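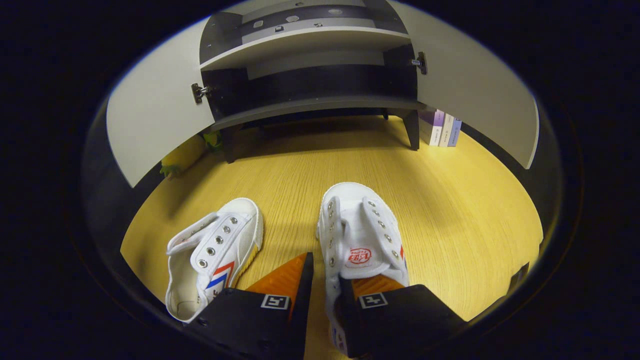
Why I stopped worrying about the fancy homes and started liking shoes

There's a kind of robotics paper I've read far too many of, and I'd bet you have too. Big number in the title, big number in the abstract, and somewhere around page six a table where all the big numbers get averaged into one very pleasing number. I used to love that table. These days I skip it and go looking for the shoes.

Let me back up. In July I started helping out on a data project called Merrick, which is a small effort to teach an arm to tidy things away from demonstrations people record by hand. You hold the gripper, you do the chore, the camera on the gripper sees what the gripper sees, and later on a policy gets trained on all of it. We had 921 demonstrations by the time I wrote the first draft of this, and 800 of those survived the checking. The chore is putting shoes in a cabinet. That's the whole thing! My family was very polite about it when I explained.

My opinion, and I've been grumpy about this in meetings, is that shoes in a cabinet is a better test than most of the kitchen demos that get passed around. A mug is a friendly object. It has a handle, it's stiff, it sits where you left it. A canvas sneaker with no laces has a tongue flopping wherever it wants, a collar that squashes when you pinch it, and a sole that is a completely different stiffness from everything attached to it. Grab the heel and you get one behavior. Grab the side and the whole thing folds in on itself. And then there are two of them, and they're supposed to end up next to each other facing the same way, which is a thing humans care about a lot and a loss function doesn't care about at all unless you make it.

The other half of the problem is the cabinet. Open doors are obstacles. They swing out on both sides, and a fisheye lens makes them look like they're wrapping around you. People who only work on tabletops tend to forget how much of a home is reaching into a box - past a door, under a shelf, over a lip - with your own hand blocking the view of the one thing you want to see.

That last bit is where I really disagree with the usual advice. The usual advice is to add another camera. Put one on the wall, put one on the ceiling, fuse everything, done. Our friends on the Plandov project did exactly that, and their results in their own lab are lovely. But a wall camera can't see into a cabinet, and it certainly can't come with you to the next apartment. With the wrist view you at least know the camera gets to go wherever the fingers go. It's a lousy view some of the time. It's also the view you'll have on the day it counts, so I'd much sooner train on it from the start and suffer.
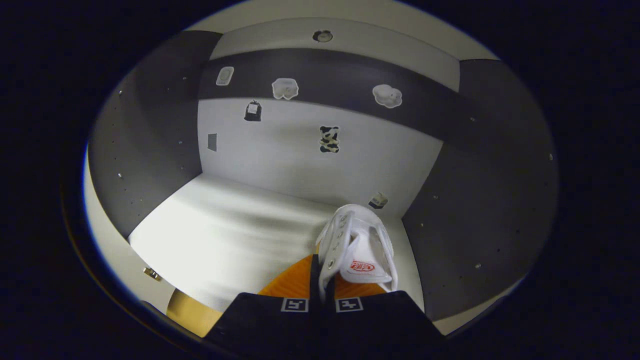 Sneaker in the grip, toe down, with the back wall ahead.

Look how busy that wall is, by the way. Stickers, cutouts, a cow-patterned bear. I've heard people argue that you should clean all that up before you collect, so the policy can concentrate on the object. I think that's backwards, and I'd go as far as saying it's the most common mistake in this corner of the field. If you wipe every surface down to plain white, you get a policy that has learned plain white walls. Then you take it somewhere with a poster and it gets stage fright.

We got a small taste of this ourselves. Our first policy, the one we called Ostia, was trained on the tidiest slice of the data, and on the held-out setups it put both shoes away in 2 trials out of 12. Pretty sad. The next one, Kadalbridge, saw the messy recordings as well, with toys and books hanging around in the background, and it did clearly better on the same setups. I'm not going to print its score here, because we changed the gripper pads between the two and I can't tell you how much of the gain belongs to the pads. I wish more papers would own up to that sort of thing! The pads matter a ton with canvas.

And yes, I know the counterargument. Twelve trials is a tiny number, shoes are one category, and a person holding a gripper moves in ways an arm can't always copy. All fair. The last one worries me most. When I go back through my own recordings I catch myself doing sneaky little wrist rolls that our arm would hit a joint limit trying to follow, and some of our rejected demonstrations were mine for just that reason. (I've gotten better. Slightly.)

But I'd still take an honest score on a floppy, annoying, paired object over a wonderful score on a stack of blocks. If you're picking a task for your next project, go look at what's lying by your front door, and please report the tries where one shoe went in and the other one didn't. We're counting those as failures for now, and I'm still arguing with the rest of the group about whether we should give half credit. I say no.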